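Wednesday, dye bench

Guilan Yin dropped off the second batch of walnut-dyed wool this morning, bless her, and I've been fussing over it ever since. The 30-minute soak gave a lovely soft tan, and the 43-minute one is darker but a little patchy near the ends (my fault, I think, I crowded the pot).

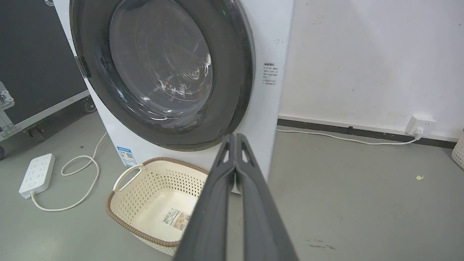 Do we need to mordant the wool before the walnut goes on?
Walnut will take without it, though I'd still give the yarn for Pemedholm a bit of alum so the two lots match.

Muchen wants 15 more skeins for the Willville order, so more hulls to soak tonight. Must remember to label the jars this time!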